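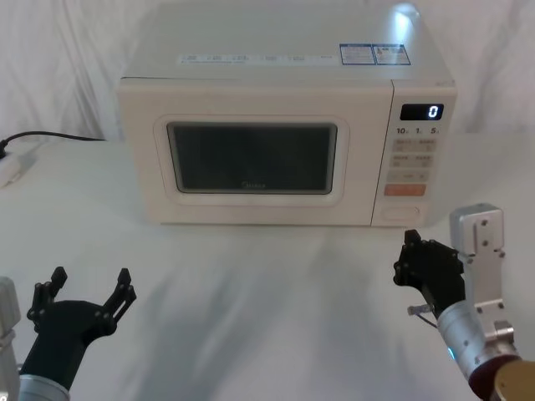 Severyn Bilyk wants to know whether anyone on the second floor has figured out how to set the microwave for two and a half minutes, and he asked it in an email with the whole building copied, so I guess it's my turn to write the kitchen item!

Short version for Severyn: press the 1 twice for the minutes, then the 10 three times for the seconds. That row right under the display is the quick time row (10, 1 and 5) and each press adds on to what's already there. I typed this up back in December when the old microwave gave out and we got this Midea, but my note fell behind the fridge and I only found it when I went looking for a fork.

The buttons are labeled in Chinese, and I know that has scared a few of you off. Please don't be scared off. I lived on the quick row for months and my soup was fine. The long strip with a minus at one end and a plus at the other is for nudging the time up or down, and the orange-tan button under it is start. To open the door you push the oval at the very bottom of the panel. Push it, don't pull on the door! The old one had a handle and I still catch myself grabbing at nothing.
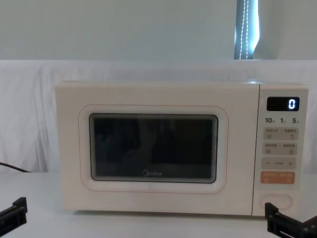

The Midea. Oval button at the bottom opens the door.

Now for cleaning, my favorite subject and apparently only mine. I did a proper one last week and it took 25 minutes, most of it on one patch of somebody's chili. What works for me is a mug of water with a good slosh of vinegar, run for five minutes, then leave the door shut for a while longer so the steam can do its thing. After that almost everything wipes off with a damp cloth. The glass plate lifts out and can go in the sink with the regular dish soap (let it cool first, I learned that one the hard way). Wipe under it too, because crumbs get into the spot where it turns and then it makes that grinding noise people keep emailing me about.

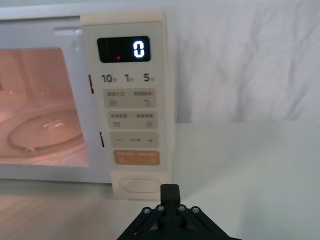 Firkcombe Office Services, Kitchen Team

A few leftovers from the suggestion box. Yes, you can cover your food, in fact please do, the lids are in the drawer with the Gape containers. No, the foil trays from the sandwich place can't go in. And whoever is making popcorn at four o'clock, stay with it until it's done, I could smell it all the way over in room 553.

New sponges are under the sink. Paper towels are coming with the next order.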